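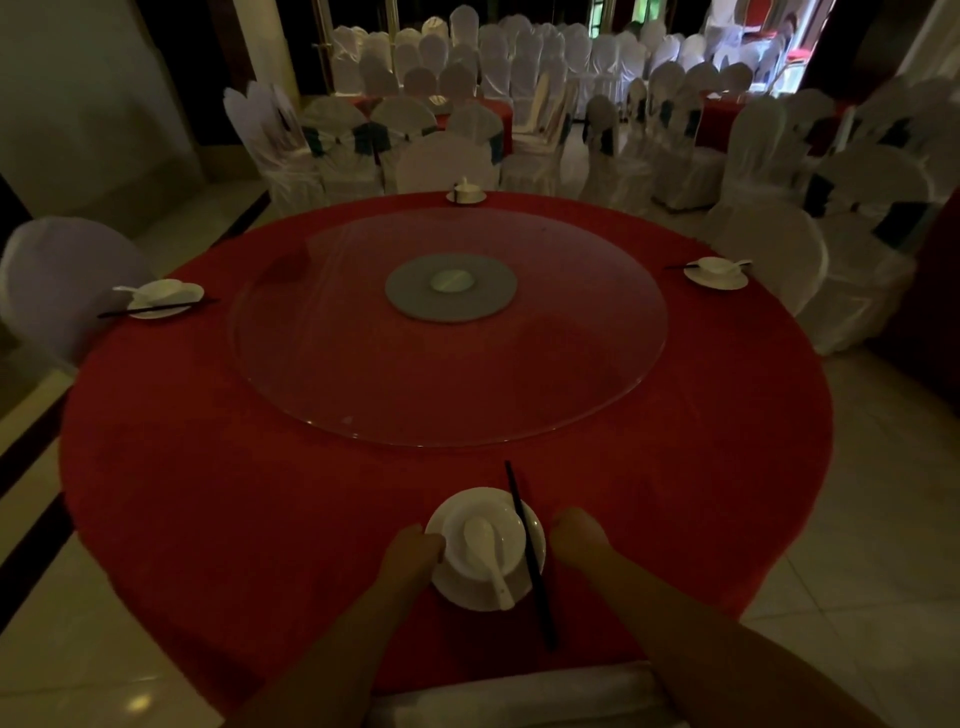
Brurkmont Banquet Hall
Minutes of the table service and setup meeting

Date: 13/08/2019
Chair: Gleice Lins
Minutes: Cauã Godoy
Also present: floor section leads, dishroom lead, linen room
Apologies: purchasing

1. Minutes of the previous meeting

Accepted with one correction. Under item 4, "side plate" should read "saucer." The hall has not set side plates at the round tables since January and the term should come out of the setup sheet as well.

2. Matters carried over

2.1 Turntable wipe-down. The linen room reported that the wipe-down is now done after the cloth is laid and before any china goes on. Lint from the red cloths was showing through the glass when the old order was used. Closed.

2.2 Sash color. The teal sashes stay for the season. A second set in another color was priced by Hilberg and the quote was not taken up. Closed.

2.3 Stickers on turntables. Supplier stickers are to be removed with warm water and a plastic scraper. Metal scrapers are not to be used on the glass. Still open, floor section leads.

3. Standard place setting, round tables

G. Lins tabled revision 3 of the setting sheet. The main points were read out and discussed.

3.1 Saucer. Goes down first, centered on the chair. The setter stands behind the chair position or to its left. The saucer is carried and adjusted by the rim only. Fingers do not touch the well.

3.2 Bowl. Sits in the well of the saucer. Where the bowl rocks, both pieces go back to the cart and are swapped. The dishroom lead asked that rocking pieces be kept apart from chipped ones, as the rocking ones can often be matched with a different saucer. Agreed.

3.3 Spoon. Scoop in the bowl, handle out over the rim to the guest's lower right. Revision 2 had the handle pointing straight to the right. It was changed after complaints that sleeves caught the handle when the turntable was in use. There was a discussion on whether the spoon should stay off the bowl until guests are seated. The floor leads were against this on grounds of time. The spoon stays in the bowl.

3.4 Chopsticks. To the right of the saucer. The sheet calls for them parallel to each other, tips away from the guest, lower ends level with the table edge and not past it. The floor leads said that this last point is the one most often missed on inspection. The long dark pattern is longer than the one it replaced and setters are still placing the tips where the old tips went. It was agreed to add a line to the sheet: set the lower end first, then turn the tips.

3.5 Direction of work. Settings are placed clockwise from the seat nearest the entrance. The setter finishes one place completely before moving on. Dealing out all the saucers first and coming back with bowls was tried in the side room and gave more uneven spacing.

3.6 Lidded cups. Not part of the standard setting. They go out only when the event sheet asks for them, and then on their own small saucer. Sheet to be amended so that this is stated once, at the end.
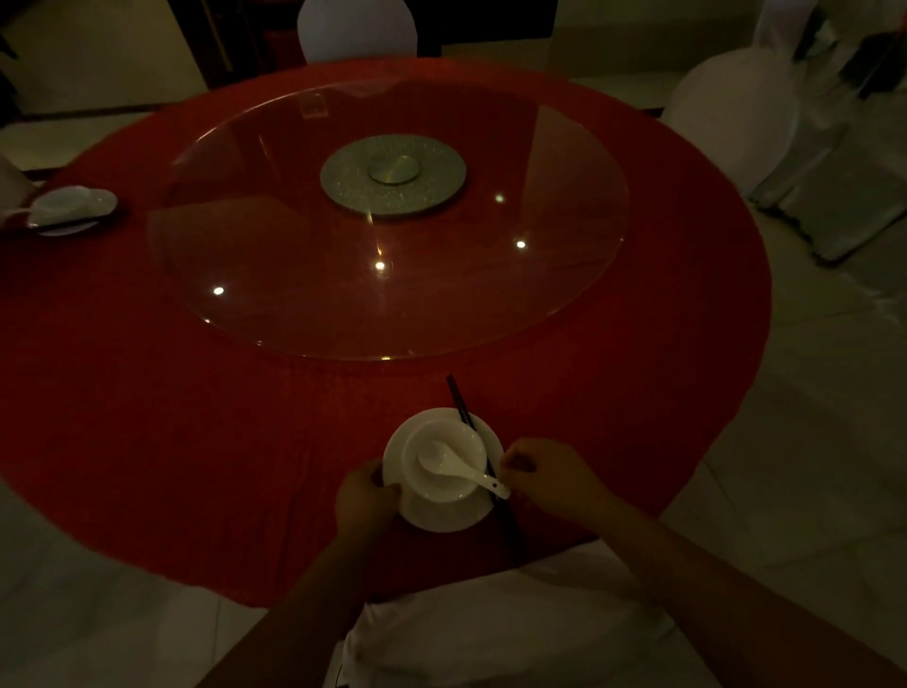
3.7 Handling. The spoon is moved by the end of the handle only. If the scoop has been touched, the spoon goes to the dishroom. G. Lins asked that new staff be shown this at the table and not from the sheet.

3.8 Final adjustment. One pass per table, made by someone other than the setter. Checks are saucer to table edge, spoon angle, chopstick ends, chair back square to the setting. The pass is done with the room lights at setup level, before they are brought down.

Revision 3 adopted with the changes at 3.4 and 3.6.

4. Turntables

4.1 The base disc and cap are to be checked for centering each time the glass is put on. A cap that has moved is reset by hand. It is not to be glued, as was done on one table in the annex.

4.2 Bearings. Sibiya has been asked to look at the turntables that drag. Until the visit, those tables are to be placed at the rear and noted on the floor plan. C. Godoy to send the list.

4.3 Nothing is to be parked on the glass during setup, including spare spoons and folded cloths.

5. Carts

5.1 Loading. Bowls and saucers travel on the lower shelf in stacks. The top is kept for the pieces in hand: one saucer with its bowl, and the spoon laid separately on the other side. The floor leads asked whether the spoon could ride in the bowl to save a movement. The dishroom lead said spoons carried in bowls were the main source of rim chips in the last count. The rule stays as written.

5.2 Grid lines on the cart top. Several setters use these to line up pieces before transfer. No objection, but it is not a requirement and will not go into the sheet.
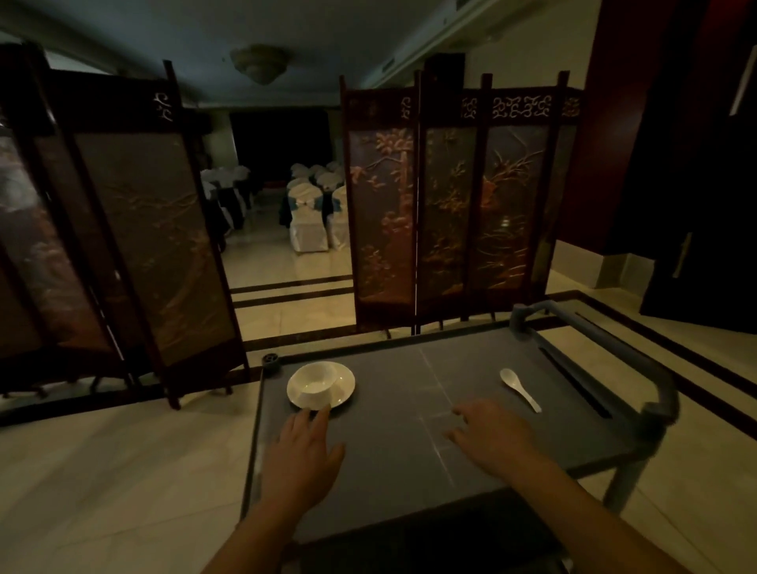

5.3 Parking. Carts are left with the handle rail toward the open floor so they can be taken without reaching over the china. The minimum gap to the folding screens is 40 inches. The carved panels cannot be repaired in house and the last outside repair took the screen out of use for a full season. G. Lins asked for the gap to be marked on the floor plan. Tape on the marble was ruled out. The dark border strips may be used as a guide where they run in a suitable place.

5.4 Casters. To be cleaned weekly. Grit in the wheels marks the polished tiles. The linen room will lend its brush until the floor team has one.

6. Stock

6.1 The last count gave 361 bowls fit for use. Saucers are higher and not a concern. An order for 100 bowls was approved, in the present shape only. The Wuruler bowl shown by purchasing has a narrower rim and does not hold the spoon at the angle in 3.3. Not taken further.

6.2 Chopsticks. Odd single sticks are to go in the tray by the dishroom door – not back in the drawer.

6.3 Chair covers. 12 sent out for repair, mostly at the back seam. The linen room expects them before the next full booking.

7. Other business

7.1 The floor leads asked for setup to start earlier on days when the hall is used in the morning. Deferred until the booking sheet for the next period is out.

7.2 A copy of the old setting sheet is still pinned up in the corridor. To be taken down.

Actions
C. Godoy – issue revision 3 with changes; turntable list to Sibiya
G. Lins – floor plan with cart gap; training at the table for new staff
Floor leads – stickers; old sheet in corridor
Dishroom lead – separate crate for rocking pieces
Purchasing – bowl order

Next meeting to be set once the booking sheet is issued.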